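Let the town orchestra play the old stuff twice

Ruairí Moriarty
19 Apr 2025

The Iltcombe Sinfonia played a new piece in February and I doubt I will ever hear it again. It was called Salt Road, it lasted 26 minutes, and the composer came on at the end in a borrowed-looking jacket and bowed to the wrong side of the hall. I liked it a good deal. There was a long passage for the violas that I would have happily sat through a second time before the interval.

I won't get the chance. The programme said "world premiere" on the front in larger type than the composer's name, and when I rang the box office to ask whether it was down for next season, the woman who answered had to go and find someone. It isn't. Next season has two premieres of its own, and both will go the same way.

I have been going to concerts in this part of the country for most of my adult life and I've kept the programmes. By my count I have heard 43 first performances. Of those, I have heard 2 again, one of them because a school in Aststead took it up and my niece was in the percussion section. The rest I know only from a scribble in the margin, usually "good ending" or "too much gong".

I understand how it comes about. Grants are given for new work, and a piece counts as new once. A local paper will send somebody to a premiere. The players get a line for their biographies, and the composer gets a fee, though seldom a large one. After that the parts go into a box. I asked a cellist what happened to the box and she said she thought it was under the stairs at the rehearsal hall, along with the spare stands.

Meanwhile the same orchestra has played Dvořák's New World Symphony three times in the years I've had a subscription. I have no complaint about that. I knew the tune before I first heard it in a hall, and I heard more in it the third time than the first. All I'm asking is that a living composer gets the same treatment now and then.

Bistholm does it better. The chamber orchestra there has a rule that anything it commissions is played again within two seasons, in an ordinary subscription concert, with no fuss made. I went over for one of these, a string piece by Čierny that had puzzled people the first time round. The hall was fuller than I expected. The man beside me had been to the first performance and said he'd hated it, and he clapped this time, if not for very long. The playing was far better too. The first time, I'm told, they had it ready with one rehearsal to spare.

The usual objection is money. Iltcombe's hall hire went up by £2,232 last season and the management says it has to be careful. But a repeat is the cheap one. The commission fee has been paid, the parts are printed, and the players have the fingerings pencilled in. What it costs is a slot, and slots can be found. We could do with one fewer evening of film music, for a start.

Another objection is that audiences won't come.
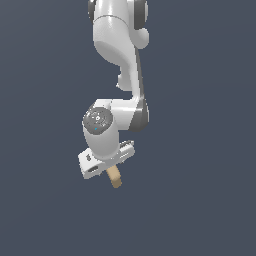

They come to the premieres, though, and those are harder to sell, as not a soul in the building can say what the thing sounds like. With a repeat you can at least put a recording of the slow movement on the website and let people decide.

I have written to the Sinfonia asking for Salt Road in the spring, second half, before the Brahms. I've had a polite reply saying my comments have been passed on.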